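Section 4: Setting up your dish-washing station

If your kitchen has no dishwasher, a good hand-washing setup makes a huge difference — and once the Pritelstead rack and basin are in place you'll wonder how you managed with a wet towel on the counter! Set aside one stretch of counter next to the sink and work through the steps in order.

1. Wipe the counter and let it dry. The rack's rubber feet grip best on a clean surface.

2. Snap the two rack halves together. Start with your everyday plates when you check the spacing between the slots, and save the odd-sized pieces for later. 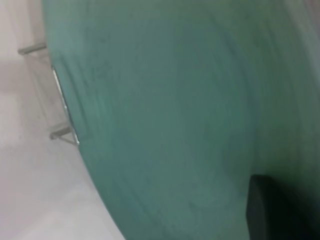
Fig. 4-1. Plate surface, matte blue-green.

3. Hang the drip tray under the rack with the spout facing the sink. Push until both clips click.

CAUTION: The rack holds up to 500 ounces of dishes. Don't stand cast iron on the upper rail.

4. Fill the basin to the lower line with hot water and add a small squirt of soap. A little goes a long way, so go easy the first time. 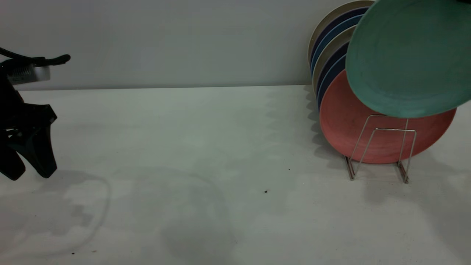
Glasses go in first while the water is fresh, then silverware, then plates, and greasy pans last of all. Change the water as soon as the suds go flat. It feels fussy for a day or two and then you'll do it without thinking.

5. Rinse both sides of each plate, paying extra attention to the rim, where soap loves to hide.

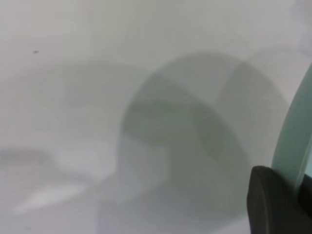
6. Stand plates on edge in the slots, all facing the same way. Leave a free slot between deep ones — the air needs room to move!

NOTE: Matte glazes can show gray marks from silverware. Rub them with a paste of baking soda and water, then rinse well.

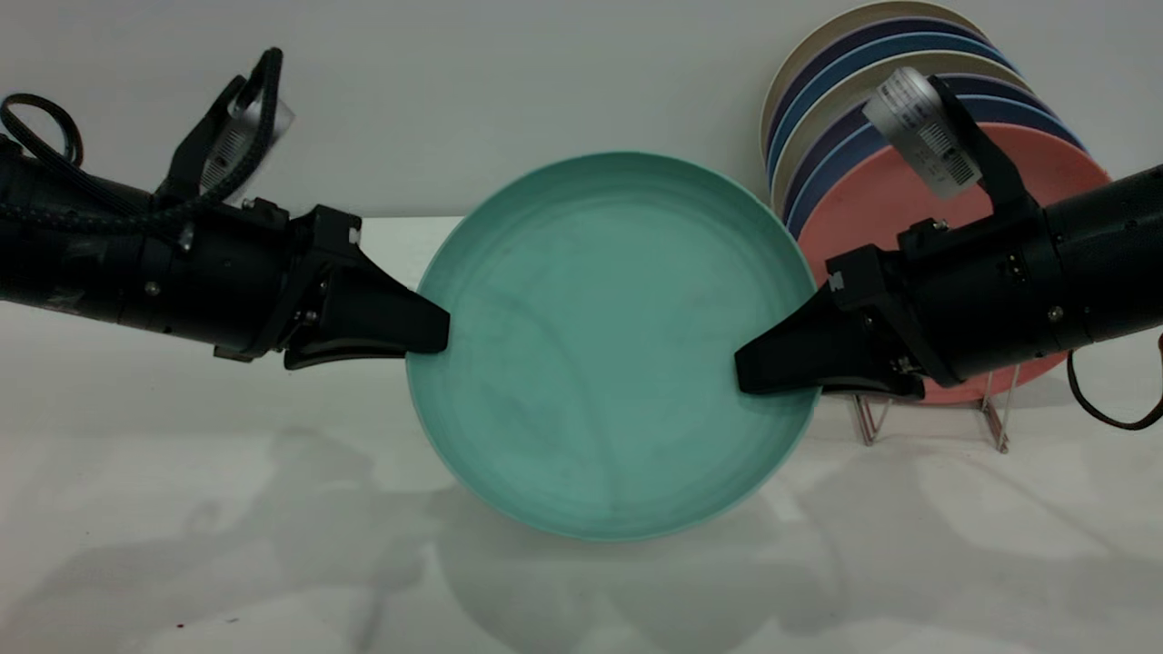

7. Empty the drip tray every evening and leave it upside down overnight.

Replacement feet and clips are listed in Section 9.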